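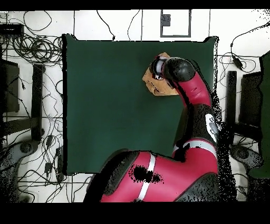 Was muss vor dem Herbst noch bestellt werden? Ein zweiter Satz Greiferfinger, neues Tuch für die Arbeitsfläche und die Verlängerung für den Wartungsvertrag, alles andere kann bis zur nächsten Haushaltsrunde liegen bleiben.

So stand es heute Morgen auf dem Zettel, und so steht es heute Abend fast noch. Dazwischen lagen zwei Besprechungen und ein Telefonat, bei dem ich die meiste Zeit in der Warteschleife war.

August ist bei uns der Monat für die Anmeldungen. Wer bis dahin nichts in die Liste geschrieben hat, bekommt nichts, und wer zu viel hineinschreibt, muss es einzeln begründen. Letztes Jahr habe ich zu wenig hineingeschrieben. Deshalb fange ich diesmal früher an und notiere mir jeden Abend, was am Tag gefehlt hat oder gestört hat.

Heute gefehlt: ein Ersatzfinger. Der linke hat seit ein paar Tagen Spiel. Chibuzor hat ihn nachgezogen, danach ging es eine Weile, dann war das Spiel wieder da. Bei festen Teilen merkt man davon wenig. Beim Stoff merkt man es sofort, der Greifer fasst dann nur eine Lage oder gar keine.

Angebot von Drarkus lag um acht Uhr im Postfach. Ein Satz Finger kostet 231 Euro, Versand inbegriffen. Lieferzeit steht keine drin. Ich habe angerufen und nach der Warteschleife erfahren, dass man mir die Lieferzeit schriftlich nachreicht. Hätte man auch gleich ins Angebot schreiben können. Die Kollegin dort war freundlich, sie konnte nur nichts sehen, das Lager hat ein eigenes System.

Kovus hat denselben Satz im Katalog, etwas teurer, dafür mit angegebener Lieferzeit. Naledi ist für Kovus. Ihr Argument: Wenn der Arm steht, steht auch sie, und ihre Zeit taucht in keinem Angebotsvergleich auf. Damit hat sie recht, ich kann es aber in das Formular nicht eintragen. Das Formular hat eine Spalte für den Preis und eine für den Lieferanten und unten ein Feld für Bemerkungen, in das zwei kurze Sätze passen. Ich werde die zwei Sätze schreiben.

Dann die Frage, ob ein Satz oder zwei. Ich wollte einen bestellen. Samran meinte beim Kaffee, wir sollten zwei nehmen, einen zum Einbauen und einen für die Schublade. Letztes Mal hätten wir den Ersatzsatz eingebaut und vergessen, einen neuen Ersatzsatz zu bestellen. Das stimmt, und der Fehler lag bei mir. Ich habe mir damals eine Notiz gemacht und die Notiz dann auf einen Stapel gelegt, der beim Umräumen verschwunden ist. Also zwei.

Vormittags Besprechung mit Femi über den zweiten Arm. Er will ihn in die Planung aufnehmen, wenigstens als Platzhalter. Ich war dagegen und bin es noch. Wir bekommen den ersten nicht voll ausgelastet, das weiß Femi auch. Er sagt, ein Platzhalter kostet nichts. Meine Erfahrung ist eine andere. Ein Platzhalter wird im nächsten Jahr gefragt, warum er nicht ausgegeben wurde, und dann sitzt man da und erklärt Geld, das man nie hatte. Wir haben uns darauf geeinigt, dass er mir die Stunden aufschreibt, in denen jemand auf den Arm gewartet hat. Wenn da etwas zusammenkommt, reden wir weiter.

Was mich an einem zweiten Arm stört, ist gar nicht der Kaufpreis. Den kann man abschreiben. Es ist das, was danach jedes Jahr kommt: Wartung, Finger, Kabel, Schulung für den, der neu dazukommt, und Platz. Beim ersten Arm habe ich diese Posten im Antrag viel zu niedrig angesetzt. Die Kabel hatte ich überhaupt nicht drin. Inzwischen haben wir für Kabel und Adapter mehr bezahlt als für den Tisch, und ich könnte bei der Hälfte davon nicht sagen, wozu sie gekauft wurden. Das muss in den neuen Antrag hinein, als eigener Posten, auch wenn es kleinlich aussieht.

Für die Kabelordnung habe ich mir einen Kabelkanal zum Aufkleben angesehen und wieder verworfen. Wir stellen zu oft um. Klettband reicht. Steht jetzt unter Verbrauchsmaterial.

Mittags nur ein Brot am Schreibtisch. Dabei die Rechnung für die Wartung gesucht, sie war im falschen Ordner, unter I für Idahosa statt unter W. Der Vertrag läuft über Idahosa und kostet 589 Euro im Jahr. Darin ist ein Besuch vor Ort und die telefonische Hilfe. Den Besuch haben wir dieses Jahr noch nicht abgerufen. Wenn wir ihn bis zum Ende der Laufzeit nicht nehmen, verfällt er. Ich habe eine Mail geschrieben und um einen Termin gebeten, am liebsten an einem Tag, an dem Chibuzor da ist, denn er kennt die Einstellungen am besten und kann gleich fragen, was mit dem linken Finger los ist. Wenn es eine Schraube ist, brauchen wir die neuen Finger trotzdem, aber dann in die Schublade.

Nachmittags drüben bei den Stoffversuchen gewesen. Oluwaseun arbeitet dort an den Handtüchern, und ich wollte sehen, was an Verbrauchsmaterial anfällt, bevor ich wieder eine Zahl rate. Das ist der Teil der Planung, der mir am schwersten fällt. Geräte haben einen Preis, den kann man abschreiben oder vergleichen. Handtücher, Karton, Tuch für den Tisch, das kauft immer irgendwer nebenbei und reicht den Zettel ein, und am Jahresende liegen die Zettel bei mir.
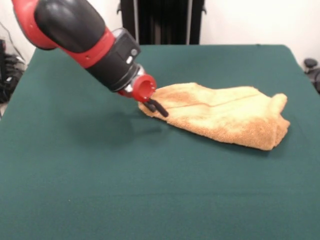

Bei den Handtüchern hatte ich gedacht, man könne immer dieselben nehmen. Oluwaseun sagt, das gehe eine Zeitlang. Irgendwann ist der Frottee so weich, dass er sich anders legt als am Anfang, und dann vergleicht man zwei verschiedene Dinge. Er tauscht deshalb regelmäßig aus. Wie oft, konnte er mir nicht genau sagen, er macht es nach Gefühl. Ich habe ihn gebeten, ab jetzt jedes Mal das Datum aufzuschreiben. Er hat genickt. Ich schreibe mir trotzdem auf, dass ich nachfrage.

Wir haben dann noch darüber gesprochen, ob er eine bestimmte Sorte braucht. Ihm ist die Farbe ziemlich egal, solange sie sich vom Grün der Unterlage gut unterscheidet. Wichtig ist ihm, dass alle aus einer Lieferung kommen. Fakmont verkauft sie im Neunerpack, das ist ein seltsames Maß, aber der Preis ist in Ordnung, und man bekommt auf Wunsch alles aus einer Charge. Ich nehme einen Pack in die Liste und vermerke, dass ein zweiter dazukommen kann.

Grüner Stoff für die Arbeitsfläche kommt ebenfalls von Fakmont. Hier will ich gern ein größeres Stück nehmen und selbst zuschneiden. Naledi hat angeboten, das zu machen, sie hat zu Hause eine ordentliche Schere. Beim letzten Mal haben wir zwei Stücke aus zwei Lieferungen gehabt, und die Töne passten nicht zusammen. Für die Arbeit mag das keine Rolle spielen, aber Samran musste danach an den Kameras alles neu einstellen und war einen halben Tag beschäftigt. Auch so ein halber Tag, der in keinem Angebot steht.

Solange ich da war, lief der Arm. Ich schaue dabei gern zu, auch wenn ich von der Steuerung wenig verstehe. Mir fällt auf, dass ich inzwischen anders hinsehe als im ersten Jahr. Damals habe ich auf die Bewegung geachtet. Heute sehe ich Verschleißteile. Oluwaseun hat gelacht, als ich das sagte, und dann gefragt, ob ich bei ihm auch welche sehe. Sein Stuhl, habe ich gesagt. Der Stuhl kommt auf die Liste, aber auf die für Möbel, das ist eine andere Kostenstelle und ein anderes Formular.

Zurück am Schreibtisch die Liste ins Reine geschrieben. Stand heute:

- Greiferfinger, zwei Sätze, Angebot Drarkus 231 Euro je Satz, Vergleich Kovus liegt bei
- Wartung Idahosa, 589 Euro, Verlängerung
- Handtücher Fakmont, ein Neunerpack, Option auf einen weiteren
- Tuch grün, ein Stück, Größe noch messen
- Klettband
- Kabel und Adapter, eigener Posten, Betrag offen

Der offene Betrag ärgert mich. Ich müsste die Zettel vom letzten Jahr durchgehen und alles heraussuchen, was nach Kabel aussieht. Manche Händler schreiben nur Artikelnummern auf die Rechnung. Femi hat gesagt, er könne mir helfen, er habe die meisten davon bestellt. Darauf komme ich zurück, bevor er in Urlaub geht.

Offen ist auch, was mit den alten Fingern passiert. Chibuzor will sie behalten und für Versuche mit Karton verwenden, da sei das Spiel nicht so schlimm. Meinetwegen. Ich möchte nur, dass sie beschriftet werden und nicht mit den neuen in derselben Schublade liegen. Er besorgt eine Dose. Die Dose bezahlt er selbst, hat er gesagt, bevor ich nach dem Beleg fragen konnte.

Noch etwas zum Geld allgemein, damit ich es im nächsten Jahr wiederfinde. Ich habe heute die beiden Anträge nebeneinandergelegt, den vom ersten Jahr und den Entwurf. Im ersten steht der Arm mit einer großen Zahl ganz oben und darunter fast nichts. Im Entwurf steht oben nichts Großes, dafür eine lange Reihe kleiner Posten. Der Entwurf sieht unordentlicher aus und ist der bessere. Trotzdem wird man mich oben zu jedem Klettband befragen, und beim Arm hat damals keiner eine Frage gestellt. Ich nehme mir vor, die kleinen Posten in der Vorlage zusammenzufassen und die Einzelheiten als Anlage mitzugeben.

Um neun Uhr abends kam doch noch die Mail von Drarkus. Drei Wochen Lieferzeit, unter Vorbehalt. Kovus gibt eine Woche an. Damit ist für mich klar, dass ich einen Satz bei Kovus nehme, zum Einbauen, und den anderen bei Drarkus für die Schublade. Zwei Lieferanten, zwei Bestellungen, mehr Papier. Naledi wird zufrieden sein.

Morgen: Kovus bestellen, Tisch ausmessen für das Tuch, Femi wegen der Kabel. Oluwaseun einen Block für die Daten hinlegen, am besten mit Stift dran.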